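Subject: Re: Soft pads on the hand-held grippers, which thickness?
From: Julián Aranda
To: Jorthorpe gripper list
Date: August 2020

Hello Ida, hello all,

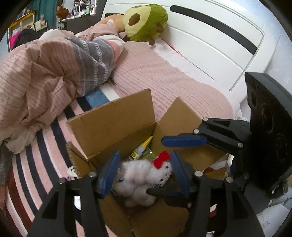
I have now finished my comparison of the two pad thicknesses, and I answer Ida's questions in the order she asked them. All my tests were made with a pair of hand-held grippers, one in each hand, because I wanted to learn about packing and unpacking and a single gripper is no good for this. The hard case for me is a soft object in a box with standing flaps, like the plush chicken with the glue bottle behind it. The linkage of each finger needs more room to the side than the pad does, so the knuckle touches the cardboard before the blue pad touches the toy. If you plan your approach by looking at the pad only, you will push the flap every time.

Ida Mühlbauer wrote:
> We have the Plarkside fingers with the thin pads and with the
> thick pads, and we must choose one for the whole group before
> we order again. My questions are:
> 1. Does the thick pad really hold soft things better?
> 2. Is it too wide to go down beside an object in a small box?
> 3. How long do the pads last before they must be changed?
> In February I tried both for one afternoon at Birkau, but
> only with blocks and cups, and I saw no difference that I
> would trust.
> Ida

1. For plush, yes, but less than I expected. I made 20 lifts with each pad on the same toy. The thin pad dropped it 2 times, the thick pad did not drop it. This is a small number and I would not put it in a report. What I felt in the hand was more clear to me: with the thick pad I could squeeze less, and the toy did not turn while I lifted it. With the thin pad a round body wants to roll toward the side where you hold it lower.

For a small bottle I prefer the thin pad. The thick one bends around the body, and then you do not know the angle of the bottle when you want to put it down. If it leans in the corner of a box, I take it by the cap first, stand it up and then grip again lower. It is slow, but I found no better way.

Thin shiny packets are bad with both. The pads slide over the surface until one edge catches. I tried to pull the packet against the wall of the box with one finger and then close, and this works if the wall is stiff. With an old box the wall moves away.

2. It can be too wide, yes. When the object fills most of the box, the thick pad folds at the tip as it goes down, and then it stays folded under the object. I did not see it with the camera picture, I only noticed that the grip was strange. My advice is to open the fingers fully above the box, go down straight, and close only at the bottom. Ida, if your boxes are bigger than mine you can maybe forget this problem.

3. I can say only a little. After 300 closings the thick pads have a shine in the middle, and on one of them the glue is coming loose at the end near the joint. The thin pads look as before. I clean them with a cloth with a little water, no alcohol. Somebody from Hjaltested wrote on this list that alcohol makes the surface hard, and I did not want to test this with my only set.

One more thing that was not in the questions. When both grippers work over the same box, the one in my right hand covers a good part of what the camera on the other one should see. I now keep the helping hand farther back and come in from the side, low, only when it is needed. The recordings are easier to use since I do this, but my wrist gets tired after 20 minutes — perhaps a lighter housing would help more than any pad.

If we must order only one type, I would take the thick pads for the group and keep the old thin set for bottles and tools. Changing them takes me longer than it should, as the screws are very small, so please do not plan to change in the middle of a session.

Has anybody tried to cut the thick pad narrower at the tip? I would like to know before I take a knife to mine.

Best regards,
Julián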